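Saturday at the Dralach open day

Dralach opens its building to visitors twice a year, and I went over on Saturday with Róisín Mulligan. We got there at 10:30. Parking was free but the sign for the side entrance was easy to miss, and we walked the long way past the Mac Giolla yard before we found it.

The part I had come for was the packing table. It has a white top with gray veining, like marble, and the job there was a small one: a little bottle with a red cap and a compartment box in dark teal. A bunch of pale pink flowers lay off to the right. I like a box with compartments for this kind of thing. At home I keep small bottles in a drawer and they fall over every time I open it.

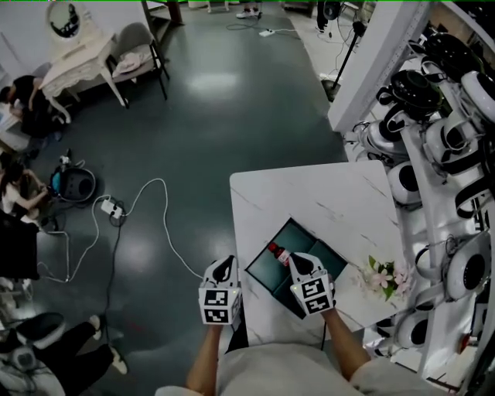

Bernadette Kinsella thought a divided box was only worth having if the compartments fit what you own, and she had sent one back to Bameo for that reason. Hers was too shallow and the lid wouldn't close. I would still take one over the drawer.

After that we looked at the rest of the room. It is bright, with white walls, a high ceiling with round recessed lights, and a mezzanine behind black railings. Dark chairs are kept up there. We weren't taken upstairs, as that level was closed until the afternoon.

The furniture is a mix. There is a black mesh office chair of the normal kind, and then a white ornate desk with curved legs and an oval mirror over it. Róisín wanted to know where the desk came from. The answer was a house sale, 174 dollars with delivery - less than I paid for my plain one.

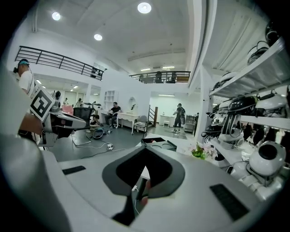

Touran Shokri wrote to me later that desks like that look nice but the curved legs get in the way of any drawer unit, and that she gave hers up after 2 years.

Coffee was in the front hall. We left before noon. The next open day is in December, and you need to put your name down at the desk by the door.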